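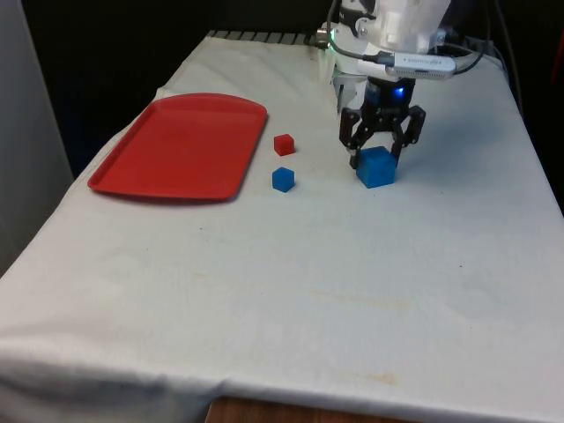
About Clotimano

Clotimano is a small school for grown-ups who would like to learn to mend, alter and make their own clothes. We teach in two rooms above the old post office on Druretti Lane, up a flight of sixteen stairs (there's a handrail, and if stairs are difficult please ring us, as we run a ground-floor class as well and would hate for you to miss out).

We began with a pair of curtains. Ebise Ambaye had made costumes for touring theatre companies for most of her working life, and when she finally stopped touring she found that her new neighbours kept turning up with things over their arms. First came the curtains, which were a good hand's width too long, and then school trousers, a christening gown, and a coat with a lining that had gone to ribbons. She was happy to do the work, but happier still when people stayed to watch, and before long she was putting the needle in their hands and going off to boil the kettle. By the following July there were seven people squeezed into her front room every week, and her sofa had to live in the hall.

Mingxuan Peng was one of the seven. He had come to have a zip replaced and ended up learning to do it himself, badly at first, as he'll cheerfully tell you, and then rather well. He had spent years running the office of a furniture importer, so he was the one who found the rooms, argued about the rent and worked out how many sewing machines we could plug in before the lights went. The two of them have run Clotimano together ever since. Ebise looks after the teaching and Mingxuan looks after everything else, although he also takes the Thursday-that-was class, which has moved so many times that we now simply call it the evening group.

What we teach

Most people start with Mending Basics, which runs for six weeks and covers buttons, hems, darning, patches and the sort of seam that comes undone at the worst possible moment. You don't need to have sewn anything before. A good number of our beginners haven't threaded a needle since they were at primary school, and several arrive quite sure that they can't.

After that you might like to try Alterations, where we take in, let out, shorten and generally persuade clothes to fit the person wearing them. Dressmaking is our longest course and goes from a simple skirt to a lined jacket over the best part of a year. We also hold a drop-in session called Bring The Bag, for anybody with a carrier bag of jobs they have been putting off. There's no teaching as such, just good light, a hot iron and somebody to ask.

Groups are small and we mean to keep them that way. Ebise likes to sit down beside each person at least once in a session, and with a bigger class she'd never get round.

The Alemneh cupboard

Visitors always ask about the tall cupboard on the landing. It is named after Ebise's aunt Alemneh, who taught her to sew and who never in her life threw away a button. We keep cloth offcuts, spare zips, odd lengths of ribbon and tins upon tins of buttons in it, and students are welcome to help themselves. If you have things at home that you won't use, do bring them along — we are especially short of dark thread and plain shirt buttons, and we have more than enough lace.

Friends and neighbours

Our machines are serviced by Zedik, the repair shop two doors down, who have rescued us on more than one morning with a class already on its way up the stairs. Last year 186 people came through our courses, and a fair few of them now help newer students find their feet.

Coming to see us

You're very welcome to look round before you book. The door is open from ten in the morning on teaching days, and the best time to catch us for a chat is just after 2, when the morning class has packed away and the kettle is back on. Ring the lower bell, as the upper one belongs to the dentist.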